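We use cookies to remember your language. Accept | Settings

4.2 Recording your first demo in Pluditz Sim

Now the fun part: you drive, the arm learns!

1. Open the Sison table task and press Reset.
2. Hold the trigger and move the hand controller slowly. The gripper follows. 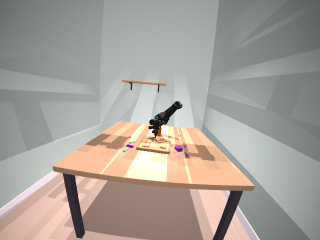

Fig. 9. Simulated arm over the board, loose pieces on both sides.

3. Press Save after each good run. Aim for 18.

Note: A run stops at 900 steps.

Caution: Let go of the trigger before you set the controller down.

Related
4.3 Replaying a demo
4.4 Deleting bad runs

Last updated: March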